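From the forge: a drawknife at last

I finally got around to making the drawknife I've been promising since before Christmas, and I'm writing it up while the burns on my knuckles are still fresh. The blank was an old farrier's rasp, one of the big ones Jytte Þorgeirsson brought back from the Gramholm swap in a feed sack. She let me have 2 of them for a jar of flux and some help moving her anvil, so I figured I could afford to ruin one.

I ground the teeth off first. Some folks forge them right in for the looks, but on a drawknife I think it's asking for a crack, so I spent most of an evening at the grinder with my ears ringing (wear your plugs, please!). After that I drew out the tangs, which went fine on the left side and not so fine on the right. I let it get too cold, kept hitting it anyway, and put a little fold in the shoulder that I had to chase out with a file.
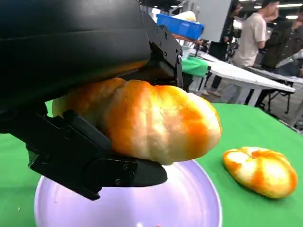
Bread rolls, plate and green tabletop.

The bevel I left thick, a bit more than a dime, until after heat treat. I normalized it three times and quenched in warm canola. The first try came out with a bow in it like a banana. I brought it back up, straightened it, normalized again, and the second quench was good — the file skated right across. Then I gave it 2 rounds in the kitchen oven at 400, an hour each, while the rest of the house was out.

Handles are where I slowed down. I had a piece of ash from the Harnau road cleanup that's been drying in the rafters, and I turned both handles out of that. I drilled them a hair undersize, heated the tangs to a dull black heat and burned them on, then bent the tips over a washer. Smells wonderful, by the way, if you like campfires.

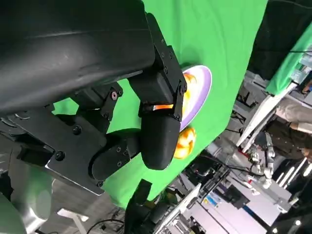
The angle on the handles took some guessing. I bent mine down a few degrees from the blade and I wish I'd gone further, since I have to hold my wrists up high to take a thin shaving. On green wood it pulls beautifully though, and I got a whole stool leg roughed out before I touched the edge up on the Kura stone. Dry oak is another matter and I may need to steepen the bevel for that.

If you want to try it, I'm bringing it to the next open forge on Tue 7 February, along with the other rasp, which I haven't decided on yet. I'm leaning toward a froe but there may not be enough steel in it. Somebody talk me into something else before March!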